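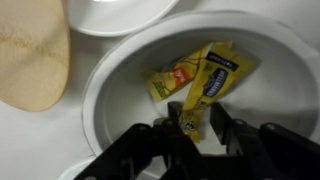 Les doigts de la pince autour du bout d'un sachet jaune, dans le bol blanc. Vue du poignet, poste 2.

Bonjour Evdokia,

Voilà le point de septembre sur le poste 2, un peu plus long que d'habitude parce qu'il s'est passé pas mal de choses (et que tu m'avais demandé du concret, pas un tableau !). Je te l'envoie avant notre appel de lundi, comme ça Manolis aura le temps de le lire aussi.

On en est donc aux sachets de sauce. Les galettes, on y reviendra, mais les sachets c'est vraiment ce que l'équipe voulait voir partir en premier. Chez Plinen, le garnissage des plateaux repas se fait encore en grande partie à la main, et quand tu as passé une matinée à attraper des petits sachets glissants avec des gants, tu le sens dans les pouces. Adel me le répète depuis le printemps.

Côté chiffres : sur les essais du mois, la prise d'un sachet seul est passée de 71 à 87 % de réussite. Je suis très contente de celui-là ! Quand deux sachets se chevauchent, c'est une autre histoire, le bras hésite, il revient, il en tire parfois deux d'un coup. Panagiotis a repris le réglage de l'approche et on vise maintenant le bout du sachet, là où le film est froissé et où il y a un peu de matière à pincer. Ça va mieux, mais je ne te donne pas encore de pourcentage, on n'a pas assez de passages propres pour que ça veuille dire quelque chose.

Autre souci, les reflets. Vaisselle blanche, table blanche, éclairage du plafond, et la caméra perd le bord du bol. On a baissé une rampe sur deux au-dessus du poste et Cunent doit nous prêter un plateau de table gris mat. Si ça marche je te demanderai de l'acheter, autant te prévenir tout de suite.

Maintenant, les gens, puisque c'est la partie que ton conseil regarde de près. Les 6 personnes de la ligne ont toutes fait leur demi-journée avec le bras. Au début il y avait de la méfiance, je ne vais pas te raconter le contraire : deux collègues m'ont demandé si leur contrat tenait toujours après Noël. J'ai répondu ce qu'on avait écrit dans la convention, pas de suppression de poste pendant la durée du projet, et j'ai affiché la page en salle de pause. L'ambiance s'est détendue, même si la question de l'après reste posée et qu'il faudra bien y répondre un jour, toi, moi et la direction de Makris.

Ce qui change déjà dans la journée, c'est la rotation. Adel passe une heure par matin à surveiller le poste, à remettre les sachets en place quand ça coince et à noter les ratés dans le cahier. Il aime bien. Cletus, beaucoup moins, il trouve que regarder une machine travailler fatigue plus que de le faire soi-même, et je comprends ce qu'il veut dire. On l'a donc remis au contrôle des plateaux, à sa demande. Il faudrait prévoir ce choix pour tout le monde, avec une petite ligne de formation en plus au budget (je t'envoie le devis de Dotwood à part).

Pour octobre, on garde les sachets qui se chevauchent comme priorité, on essaie la table grise, et on commence les galettes seulement si Panagiotis me dit que c'est raisonnable. J'aimerais aussi que tu viennes un matin, vers 9 h, c'est le moment où ça tourne le mieux et où l'équipe est là au complet. Dis-moi lundi quel jour t'arrange.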